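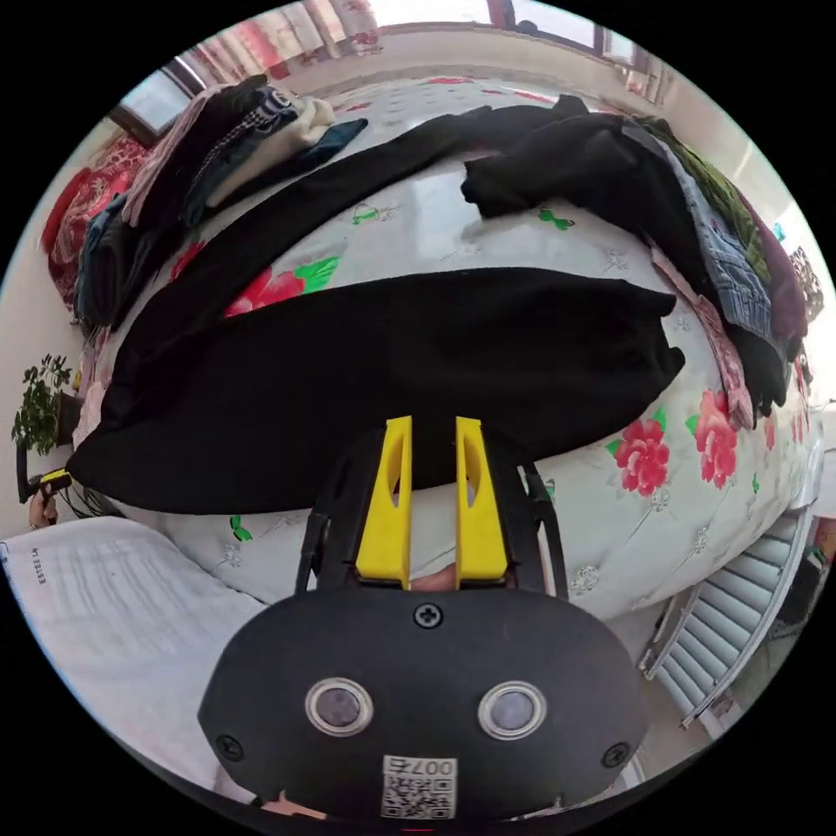
Photo: Gramumano course archive

Textile Care, Unit 4: Dark Fabrics
Handout for Monday, May 14, 2018

Dark clothes fade for two main reasons: dye leaves the fiber in the wash, and the surface of the fiber gets rough. A rough surface scatters light, so the cloth looks gray even when most of the dye is still there. Cotton shows this sooner than polyester.

Turn dark items inside out before washing. Use cold water and a short cycle. Fill the drum to no more than 75 percent — a full drum means more rubbing.

Rub test
Press a damp white cloth on an inside seam and rub it 10 times. Compare the cloth with the gray scale in your kit. Grade 5 means no visible staining. Anything below grade 4 should be washed alone.
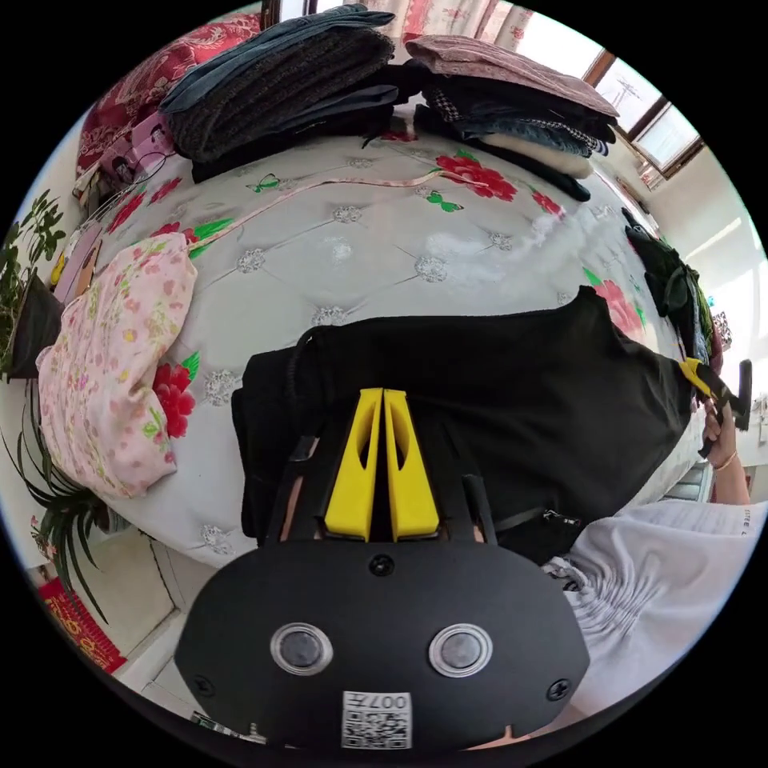
Write the grade on the worksheet along with the fiber content from the care label. If the label is missing, write "unknown" and do not guess.

Drying
Dry dark fabric in the shade. Sunlight breaks down many dyes, and the damage is often uneven along folds.

Reading for next time: Studen reader, page 31, on wool and felting. The Sala group meets in the Skimutholm building until June. Bring your worksheets and one wool item you don't mind cutting.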